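Canned Goods: Questions We Hear Most at the Grergate Pantry

Do you take canned pasta?
Oh yes, and gladly! Saucy O's with meatballs will always find a home with us, dented label and all.
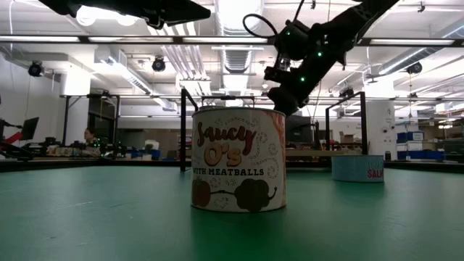 Please do look at the date before you bring a can in, though. We can keep things up to 90 days past it, but no longer.

How many cans can I drop off?
Up to 5 bags at the door is fine. For anything bigger, call Azadeh Zarei first, and she'll find you some shelf room.

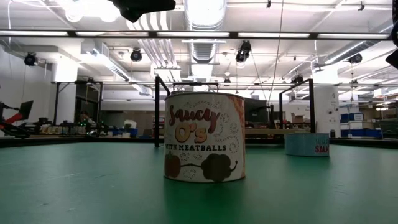
Short cans go on the front shelf and tall ones behind, if you'd like to help us put them away.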